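„Am Samstag will keiner nach Hause“

Zwei Arme, ein Holztisch und elf Jugendliche, die durcheinanderreden: Die Robotik-AG Lerneo trifft sich im Hinterzimmer einer alten Druckerei und bereitet sich auf den Ledholm-Cup im Juni vor. Wir haben mit der Leiterin der AG und zwei Mitgliedern gesprochen.

Angefangen hat alles mit einem Arm und einem ziemlich kleinen Budget. „Wir hatten 600 Euro vom Förderverein, und die waren nach dem ersten Motorensatz praktisch weg“, erzählt die Leiterin und lacht. Den zweiten Arm haben sich die Jugendlichen über einen Kuchenverkauf und eine Spende der Firma Penent zusammengespart. Seitdem wird zweiarmig gearbeitet, und seitdem, sagt sie, ist die AG voll.

Beim Ledholm-Cup müssen zwei Arme gemeinsam Teile greifen, übergeben und ablegen. Klingt einfach! „Ist es überhaupt nicht“, sagt ein Schüler aus der zehnten Klasse, der für die Steuerung zuständig ist. „Ein Arm allein macht irgendwann, was du willst. Aber sobald der andere dazukommt, stehen sie sich ständig im Weg. Man muss dauernd überlegen, wer zuerst darf.“ Die Software haben sie Memon getauft, nach einem Tippfehler im allerersten Programm, das eigentlich „memory“ heißen sollte. 106 Übergabeversuche stehen inzwischen im Protokollheft, fein säuberlich mit Bleistift, daneben viele Ausrufezeichen.

Wie sieht ein guter Nachmittag aus? „Wenn wir streiten“, kommt es sofort von einer Achtklässlerin, die die Finger der Greifer betreut. Sie meint das ganz ernst. „Letztens ging es fast 130 Minuten nur darum, wie steif die Rippen sein sollen. Sind sie zu weich, rutscht das Teil weg, sind sie zu hart, schmiegt sich der Finger nicht an. Ich könnte da ewig weitermachen.“ Die Leiterin nickt dazu. Fertige Lösungen gibt sie ungern vor, lieber lässt sie eine Idee auch mal gründlich schiefgehen.

Für den Wettbewerb wünschen sich alle drei vor allem, dass die Übergabe in der Luft klappt. Der Pokal wäre schön, sagt der Zehntklässler, aber noch lieber würde er einmal sehen, wie die anderen Teams das lösen.

Flache Teile sind zurzeit das große Thema der AG, denn an ihnen kommt man von oben so schlecht vorbei. Die Achtklässlerin redet sich darüber richtig in Fahrt: Beim hellgrünen Ring mit der runden Öffnung könne man außen an die dicke Wand gehen oder von innen greifen, und sie ist klar für außen. „Da hat der Finger einfach mehr Fläche“, sagt sie und zeigt auf die orangefarbenen Finger mit ihren Rippen und den schwarzen Auflagen. Der Zehntklässler ist für innen. Entschieden wird das beim nächsten Treffen.

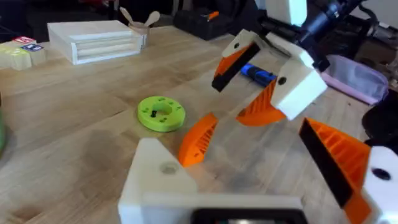
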